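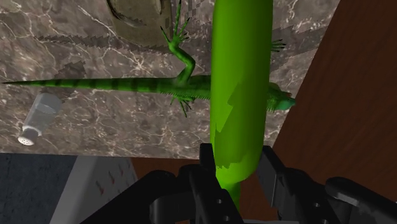
Game Markets and Distribution
Unit 6: Pricing a Game After Launch
Handout to go with the second lecture in May

Read this before the lab session. The first half repeats what was said in class. The second half has the worked case and the problems, and you will need a calculator or a spreadsheet.

1. List price and what the developer keeps

The list price is the number a buyer sees on the store page when no sale is running. The developer does not receive all of it. The store takes a share, refunds are subtracted, and in many countries sales tax is already inside the price. Whatever is left is called net revenue. If there is a publisher, net revenue is split again according to the contract.

In this course we use a store share of 30 percent unless a problem says something else. Real contracts differ. Do not quote our number in your project report as if it came from a store.

2. Why games go on sale

A game usually sells the most copies in its first weeks. The people who wanted it at full price have bought it by then. Others are interested but think the price is too high for them. A sale reaches that second group.

Economists call this price discrimination over time. The same product is sold at different prices to people who are willing to wait for different lengths of time. Buying early costs more. Waiting costs less, but the buyer plays later, and for an online game the player base may be smaller when they get there.

Sales also bring attention. Many stores send a message to everyone who has put the game on a wishlist when the price drops. A wishlist is a rough measure of demand, and you should treat it as rough. Plenty of people add games they never buy.

3. Depth and length

Two choices matter most in planning a sale.

Depth is the size of the discount, given as a percentage of list price. A common pattern is to begin with a shallow discount a few months after launch and go deeper over the following year or two. Going deep early uses up room you may want later, and it can annoy people who just paid full price.

Length is how many days the sale runs. Purchases tend to bunch up at the beginning and again near the end, with a slow stretch between. Doubling the length of a sale does not normally double the copies sold.

4. Bundles

A bundle sells several games together for one price. The publisher may put in older titles from a series to build interest in a new one, or a store may combine games from different studios. In the second case there has to be a rule for dividing the money. It can be split equally, by list price, or by some measure of play time. Each rule favors a different kind of game. We will argue about this in the lab, so come with an opinion.

Uliana Hordiienko's guest lecture covered bundle contracts in more detail. Her slides are in the course folder. The part on regional pricing will not be on the test.

5. Worked case: Girnness

Girnness is a puzzle game from a small studio called Plollent. The list price is $20. In the month before its first sale it sold 300 copies. The studio then ran a 14-day sale at 25 percent off and sold 800 copies.

Sale price: $20 x 0.75 = $15
Gross revenue during the sale: 800 x $15 = $12,000
Store share at 30 percent: $3,600
Net revenue before refunds and tax: $8,400

Compare the month before:

Gross revenue: 300 x $20 = $6,000
Store share: $1,800
Net revenue: $4,200

The sale brought in twice the net revenue in about half the time. Be careful with this result. Some of the 800 buyers would have paid $20 later on, and those full-price sales are now gone. To judge the sale properly you also need the months after it. If sales fall well below 300 a month, part of the gain was only moved forward.

6. Problems

Problem 1. Redo the Girnness sale with a 50 percent discount. How many copies must be sold to reach the same net revenue of $8,400?

Problem 2. The game Narano had 3365 wishlist entries when its sale began. Suppose 8 percent of those people buy at $12. Find the gross revenue and the net revenue. Round the number of buyers to the nearest whole person.

Problem 3. Girnness and Narano are sold together for $24. Divide the net revenue from one bundle equally, then divide it by list price. Use $20 for Girnness and $16 for Narano. Which studio prefers which rule?

Problem 4. In a paragraph, explain why a studio might turn down a place in a large store sale.

Show your steps. An answer with no work gets half credit at most. Problem 4 should be in full sentences.

Reading: the Conceição chapter in the course packet, first two sections only. Questions about the problems go to Zewditu Tufa during lab hours, or post them on the class board so everyone can see the reply.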